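Section 4: Oiling and looking after your Nesden board

By now your board should be out of its box, wiped over and sitting somewhere you can get at it from all sides. If you haven't got that far, pop back to Section 3 first, as the oil won't take properly over the dust that gathers in the packing paper. This section covers the first oiling, the top-ups that follow, and what to do when something goes wrong (and something always does, sooner or later, in a busy kitchen).

Please don't be put off by the length of it. The work itself is very gentle, most of the time is waiting, and you can have the radio on throughout.

What you will need

The bottle of Grumumel board oil from the box
Two lint-free cloths – old cotton pillowcases cut into squares are ideal
The fine sanding pad, in the paper sleeve
A pair of thin gloves, if you have tender skin
Four bottle corks or similar to rest the board on
Newspaper for the worktop

The bottle holds 190 ml, and a full first oiling of the large board uses a little under half of it. The small and medium boards use a good deal less. Keep the rest for top-ups, with the cap on tightly, in a cupboard away from the cooker.

CAUTION: Cloths soaked in oil can heat up by themselves if they are left bunched in a bin. Lay used cloths out flat outdoors until they have dried stiff, or soak them in a bucket of water before throwing them away. Please take this one seriously, even if you have only used a dab.

First oiling

1. Choose your spot. A warm room is best, out of direct sun and well away from a radiator. Oil goes thick and sulky in a cold garage, and you'll find yourself rubbing twice as hard for half the result. If the bottle has been somewhere chilly, stand it in a jug of warm tap water for a bit before you begin.

2. Spread out your newspaper and set the four corks on it, one towards each corner of the board. Lay the board across them so that air can get underneath.

3. Run your hand over the surface, both with the grain and across it. If it feels smooth, skip to step 5. If it feels a touch furry, which often happens after the first wipe with a damp cloth, carry on with step 4.

4. Take the fine pad and rub lightly along the grain, using long strokes from one end to the other. Let the pad do the work. Brush away the dust, wipe with a dry cloth, and feel it again. You may need to do this twice.

Note: Never rub across the grain or in circles. The scratches are hard to see on bare wood, but the oil will show up every one of them, and then you will be looking at them for years.

5. Pour a small puddle of oil, no bigger than a two pound coin, into the middle of the board. Work it outwards with your first cloth, adding more as you need it, until the whole surface has a wet look. Don't forget the edges. The end grain, on the two short sides, is thirstier than anywhere else and will happily drink two or three helpings.

6. Leave it for 20 minutes. Have a cup of tea. If dry patches show when you come back, give those a little more oil and wait again.

7. Wipe off everything that hasn't soaked in, using your second cloth. Be thorough here, as any oil left sitting on top will turn tacky and pick up fluff. When you think you've finished, turn the cloth over and go round once more.

8. Turn the board over and repeat steps 5 to 7 on the underside. It is tempting to leave this for another time, particularly if the underside will never be seen, but a board oiled on one face only will take up moisture unevenly and may start to cup.

9. Stand the board on its long edge and leave it overnight. Then give it a second coat in just the same way. Two coats are enough for a board that will mostly hold bread and cheese. For one that will see daily chopping, Mahnaz Rahimi in our workshop likes to give a third.

How a well-kept maple board should look

Maple is a pale wood with a quiet grain, and after oiling it should warm up slightly in colour without going dark. You are hoping for a soft, even sheen with the wavy lines of the grain still easy to see. Faint seams where one plank meets the next are perfectly normal. Look at them from time to time all the same, and if a fingernail catches in one, turn to the section on repairs. 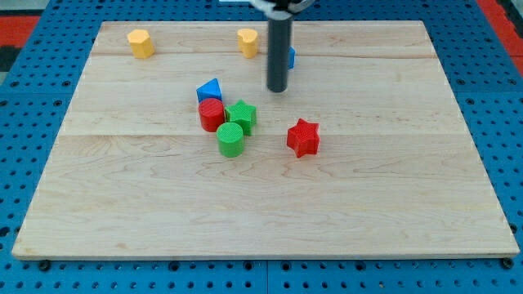 Topping up

10. Sprinkle a few drops of water on the board once a month or so. If they sit up in beads, all is well and you can leave it alone. If they sink in and leave a dull patch, let the board dry completely and give it one coat of oil, following steps 5 to 7.

11. Expect to top up more often in winter. Central heating dries the air, and boards that behaved beautifully until April the year before can look quite parched by the new year – ours do too.

Note: Please don't use olive oil or sunflower oil in place of the board oil. They never properly dry, and after a few weeks the board will start to smell like an old frying pan.

Everyday cleaning

12. Wash the board by hand with warm water and a drop of washing-up liquid, both faces, then rinse and dry it straight away with a tea towel.

13. Stand it on edge until it is quite dry. Laying it flat on a damp worktop traps the wet underneath.

14. For onion or garlic smells, scatter a spoonful of table salt over the board, rub it round with half a lemon, leave it for five minutes and rinse.

CAUTION: Do not put the board in a dishwasher, a microwave or a sink full of water. Damage of this kind isn't covered by the guarantee.

Common troubles

The surface is sticky. Too much oil was left on. Put a few drops of fresh oil on a cloth, rub firmly to loosen the tacky layer, then wipe dry.

The board rocks. It has probably taken up more moisture on one side. Lay it with the hollow face down on a dry towel for a couple of days and check again.

There is a dark ring. This is usually from a wet tin. Sand lightly along the grain with the fine pad, going a little way past the mark on each side, and re-oil.

If none of this helps, write to Chanida Wiriya on our customer desk, quoting part number 519 for the large board, and tell her what you have tried so far.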